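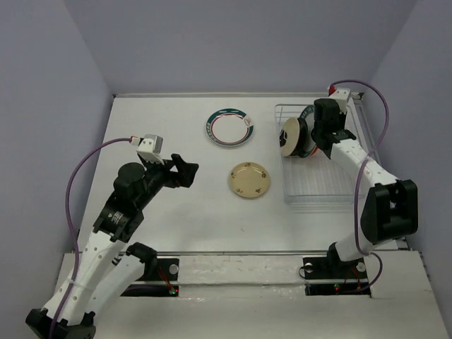 Plates should go in the rack from the back forward, and the bowls last, according to Zinash Gebru, who would like the rest of Haslam to start doing the same. She was one of 40 people at the Olov Street community kitchen on Sunday for a morning on washing up, drying and putting away.

The kitchen serves a free lunch three days a week and has no dishwasher. Its old machine stopped working in July, and the repair quote came in higher than the price of a secondhand one. Since then everything has been washed by hand in two sinks and left to dry in wire racks.

The kitchen owns 492 plates, most of them given by Grolport Hotel when it changed its tableware. On a full day 400 of them are used. Drying has been the slow part. Plates stacked flat on a towel stay wet underneath, and wet plates can't go back in the cupboards under the county's food rules.

Robel Tilahun, who runs the kitchen, led the session. He asked people to scrape first, wash glasses before anything greasy, and change the water as soon as it turns cloudy. Plates stand upright in the rack with a gap between them. Cups go upside down at an angle. Knives are washed one at a time and never left at the bottom of the sink.

"We were running out of clean plates by 12:30," Tilahun said. "People were waiting in line with a tray and nothing to put on it."

There was some disagreement over towels. Several people wanted to dry by hand to save time. Tilahun said the kitchen would stay with air drying for plates and bowls, and keep clean towels for pots and serving spoons only.

The kitchen has also bought new racks, paid for by a bake sale at Tandia Hall. They are wider than the old ones and have a tray that slides out for emptying. The old racks are free to anyone who wants one and can be picked up at the side door during lunch hours. A few have rust on the feet.

The building dates from 1838 and the sinks sit low, so a step has been taken out and the floor leveled in front of them. Rubber mats are on order.

A second session will be held in the new year for people who work the evening shift. Sign-up is at the front desk. Bring an apron. Gloves are provided in medium and large, and anyone who needs small should bring a pair from home.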